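Notes from the June open day at Brernovero -- read these before lab 3

Hi all! I promised I'd write up the visit for those of you who had the clash with the statics midterm, and for those who came but (I saw you) spent most of it at the snack table. It's a handout, so yes, the material can turn up in the lab reports.

## What the place does

Brernovero runs a test hall where they try out robot handling jobs for small manufacturers. Our host was Sirkka Kallio, who has been setting up cells there for years and answers questions faster than I can write them down. The project she showed us is called Tindall, and the customer, Girley, makes plastic trim and strapping. Girley wants a robot to pick up thin, bendy parts and lay them in a feeder the right way around. Sounds easy. It's miserable!

A steel block sits where you put it. A thin plastic part flexes when you grab it, so the end you care about may not be where your model says. Write that down, it's half of lab 3.

## The demo

We got there at 10 in the morning and stood behind the tape while Sirkka talked us through one pick. Her first point was that you choose the grasp before you choose the path. Students always do it the other way (I did too, for an embarrassingly long time).

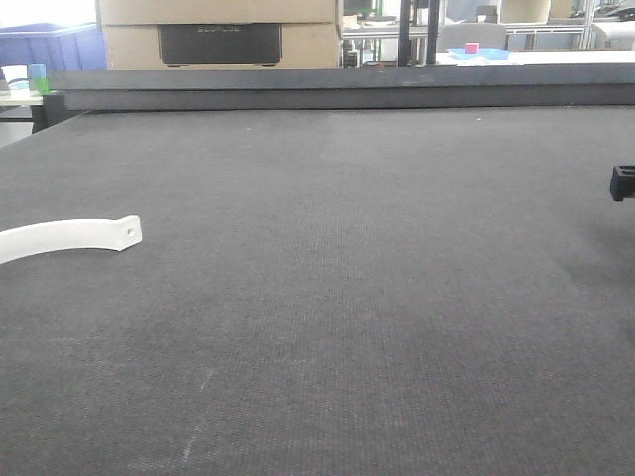 Grasp choice starts with asking what the part gives you. Long curved pieces give you very little, and if you grab one in the middle both ends are free to swing. Look for somewhere flat. The white strip has a squared-off tab at its end, with a small round hole near the tip of the tab, and that's the sort of feature I want you to hunt for in your own parts. A flat tab gives the fingers two faces to close on, and a hole gives the vision code something to lock onto when it works out which way the part is pointing. Notice the dark gray work surface as well -- white on dark makes the segmentation step so much kinder. Try the same code with a white part on a white bench and you'll see what I mean.

Some numbers from Sirkka's talk, all for the Tindall job:

- 3000 test picks planned in total
- 298 finished before our visit
- 190 of those with the current grasp, the rest with an older one
- 3 part shapes in the set

Please don't work out a success rate from these. She gave us attempts and never said how many went well, and last year somebody divided two of the numbers anyway and got a very confident answer to nothing.

## Tables, and why I went on about them

I know, I know. But the table is part of the robot's coordinate system whether you like it or not. If it rocks, or somebody leans on it, every calibrated point shifts with it. Go through this before you calibrate in our own lab:

1. Press down on each corner. Any rock at all, fix it first.
2. Check the feet. Look at the one under the red leg: a round silver leveling foot, which you can adjust with your fingers on most tables and a wrench on the stubborn ones.
3. Clear the top of anything you don't need for the run, and push chairs well back.
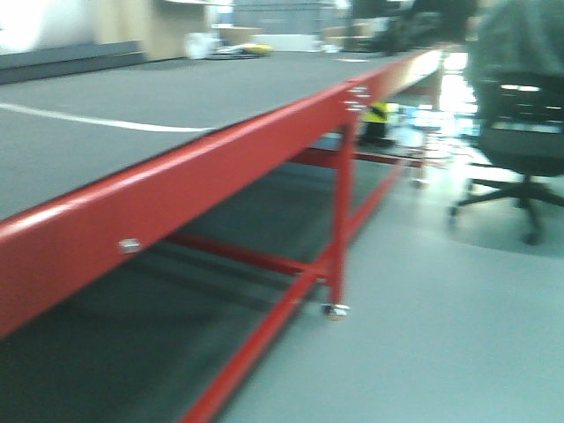
4. Touch off your reference points, write them down, then run the arm out and back and touch off again.
5. Compare the two sets. If they differ by more than the tolerance on your lab sheet, go back to step 1 (sorry).

## Questions people asked

**Does the robot learn the grasp by itself?** Partly. They use a planner called Zovus that proposes grasps and ranks them, and then a person throws out the silly ones. Sirkka said the silly ones are her favorite part of the job.

**Why not suction?** Somebody asks every year, and it's a fair question! A cup needs a decent flat patch to seal on, and narrow curved parts often don't have one. Lab 4 lets you try it.

**Can we go again?** I've asked. I'd like to bring a smaller group back once the test picks are done.

## For lab 3

Bring one thin, flexible part from home, nothing sharp and nothing longer than your forearm. Sketch it, mark two places you'd grasp it and one you'd avoid, and give me a sentence on each. Pencil is fine. Leave the sketches in the tray by my door before the session starts.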